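Grants > Water and Public Health > Renumville Tap Water Survey > Progress Report 2

Renumville Tap Water Survey
Progress Report 2, covering the period to the end of February
Prepared for: Tolwood Fund
Prepared by: Warrick Donnelly, project lead
Reviewed by: Noeline Katene

1. Status

The project is on schedule for fieldwork and behind schedule for data entry. All household kits have been issued. Laboratory work on the first-draw samples is complete. The household questionnaire is partly coded and will be finished in the next period. No change to the total budget is requested. One transfer between budget lines is requested in section 6.

2. Background

The survey covers homes in Renumville built before the town replaced its original distribution mains. It has two aims: to measure lead and copper at the kitchen tap, and to record how households get the water they drink, whether from the tap, a filter pitcher, a plumbed-in filter or bottled water. The second aim was added at the funder's suggestion after Progress Report 1 and uses the same kits and the same mailing.

3. Work completed

3.1 Kit distribution and return

A total of 1000 kits were issued. Of these, 939 came back with a usable first-draw sample and a signed form. The remaining 61 are either outstanding or were rejected at intake. Reasons for rejection were a missing collection time, a bottle filled below the line, or a stagnation period shorter than six hours. Households in the rejected group have been offered a replacement kit, and replacements will be reported separately so that they don't alter the return figure given above.

Kirsty Waaka revised the instruction card midway through the mailing. The first version told residents to collect the sample "first thing," which some took to mean after making coffee. The revised card says to collect before any water is used anywhere in the home, including toilets and showers. Both versions are held in the project file, and the card version is logged against each sample so that the effect can be tested.

3.2 Questionnaire

The questionnaire asks about the main source of drinking water, the reason for that choice, and monthly spending on bottled water and filter cartridges. Early coding shows that taste and smell are given as reasons more often than safety. Several respondents wrote that they use bottled water for drinking and tap water for cooking, a combination the form did not allow for. Those answers are being coded under a new category, "mixed by use," and forms already entered will be rechecked against it.
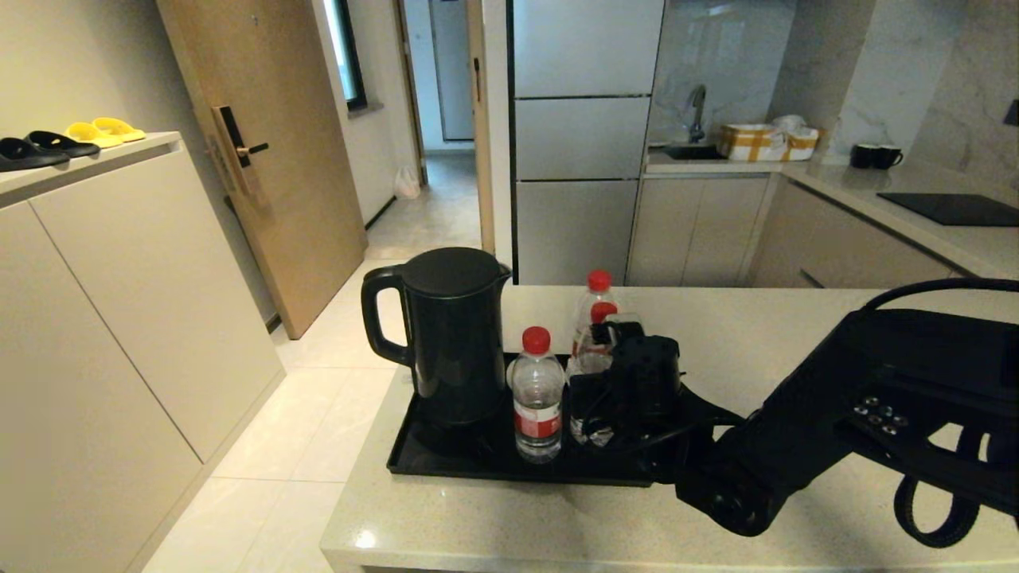

Spending answers are less reliable than source answers. Some households reported a weekly figure in the monthly box, and a few gave the price of a single case. Hamish Mudgway has written a set of range checks that flag these entries for a phone call. Entries that cannot be confirmed will be treated as missing. They won't be estimated.

3.3 Laboratory analysis

Analysis is contracted to Cartwright. First-draw samples were acidified on receipt, held for the required period and run for lead and copper. Field blanks and duplicates were submitted blind. One batch failed its duplicate check on copper and was rerun at no cost to the project; the rerun passed. Turbidity was measured before acidification, and samples above the method limit were digested before analysis.

Full results will be released with the final report. Any household with a lead result above the action level is notified by letter and then by phone, without waiting for publication. The letter gives the result, the flushing advice in use by the town, and a contact number. Rochelle Maihi handles the calls and keeps the log.

3.4 Follow-up sampling

A subset of 200 homes has been selected for sequential sampling, in which a series of bottles is filled one after another from the same tap. The profile helps separate lead from the faucet and nearby fittings from lead in the service line. Selection was stratified by street and by pipe material recorded at the meter. Letters have gone out and appointments are being booked for early morning, before 7 a.m. where residents agree.

4. Problems and responses

Data entry. The scanning software supplied under the Erkomov license misreads handwritten collection times, chiefly a 1 read as a 7. All times are now keyed by hand and verified by a second person. This accounts for most of the delay noted in section 1.

Pipe records. Meter cards for the streets east of the pump station are incomplete, and some describe the service line only as "metal." These homes have been placed in a separate stratum until a visual check can be made at the point of entry.

Access. Tenants in rental units can consent to sampling, but a check of the service line in a locked basement needs the owner. Letters to owners were sent late. The schedule for this item has moved back one month.
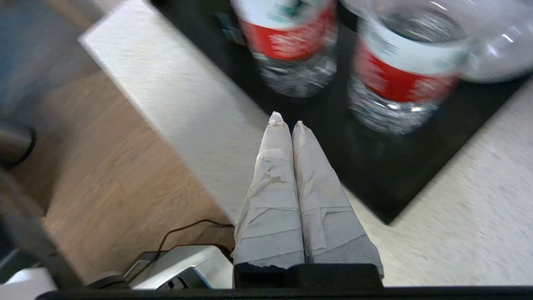

5. Work planned for the next period

- Complete sequential sampling in the follow-up homes.
- Finish questionnaire coding, including the recheck for "mixed by use."
- Close the replacement kit return window.
- Compare first-draw results by instruction card version.
- Send draft tables to the Tolwood Fund for comment before the text is written.

6. Budget

Spending is within the approved total. Courier costs are over their line owing to individual pickups for late kits. Printing is under its line. We request approval to move the unspent printing balance to courier costs. Laboratory and staff lines are unaffected. A signed statement of expenditure has been submitted separately by Noeline Katene.

7. Decisions requested

(a) Approval of the transfer in section 6.
(b) Confirmation that replacement kits may be reported as a separate group.
(c) A response on whether the spending data should be published by street or for the town as a whole. Our preference is the town as a whole, given the small number of homes on some streets.

Related items
Renumville Tap Water Survey: Progress Report 1
Household instruction card, revised version
Sequential sampling protocol
Notification letter template
Tolwood Fund reporting guidelines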